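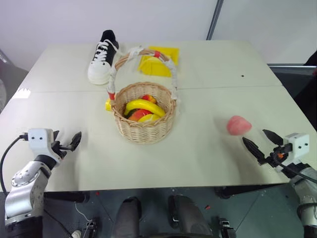 Speaker notes: Can it put the shopping away yet?
Lorkance workshop, Friday, second session after lunch
Speaker: Josiane Caron

Slide 1. Title
Wait for the door to close. Say what the talk covers: tabletop pick and place with two arms, soft and rigid items mixed, one basket. Walking, stairs and cooking are out of scope. Hugo Vidal takes those on in the next session.

Slide 2. The question as people ask it
"Can it do chores?" is too broad to test. Split it by contact. Wiping is sustained contact. Folding is contact with something that changes shape. Putting fruit in a basket is a short contact, then a release, and it is the easiest of the three. Start there and be strict about it.

Slide 3. Setup
Two arms, one parallel gripper each, camera at head height. Artificial fruit, wicker basket with a tall fixed handle. Mention the handle now, it comes back on slide 5. The policy gets camera images and joint positions, no force sensing at the wrist. Someone from Flanden will ask about depth. Answer: color only.

Slide 4. Results, single item
200 trials, one fruit in open space on the table, basket in the middle. A trial passes if the fruit ends up inside the rim and the basket is still upright. Read the definition aloud before showing the chart. Last year we showed the chart first and spent the question period on the definition.
Pause on the retry bars. A retry counts as a pass, but it costs time, and a person in a kitchen would have finished.

Slide 5. Where it fails
3 groups.
a) Handle strikes. The arm takes the short path and the wrist meets the arch. Play clip 2.
b) Full basket. A round fruit set on top of a pile rolls off. The gripper opens correctly and the trial still fails. More training data helped less than lowering the release height.
c) Items against the basket wall. Two fingers need clearance on both sides. Sylvain Lecomte's fix is to push the item out with the other arm first. It works on lemons. Skip the video if short of time.

Slide 6. Shop floor
Same task, different word: kitting. Courtois runs parts in fixed trays under fixed light, and there the answer is already yes, with ordinary position control. Make the point that the tray does most of the work. A kitchen table has shoes on it some days.

Slide 7. Cost of supervision
Margaux Vidal's numbers. One operator can watch 3 stations if resets are automatic. Ours are manual, so the ratio is one to one and the labor saved is zero. Say this plainly.

Slide 8. Open items
Wrist force sensing, on order through Jiltamska, due December. Real fruit, which bruises. Two arms on one object. Loïc Tessier has the bagging data, refer questions to him.

Backup slides: gripper drawings, trial log, camera calibration.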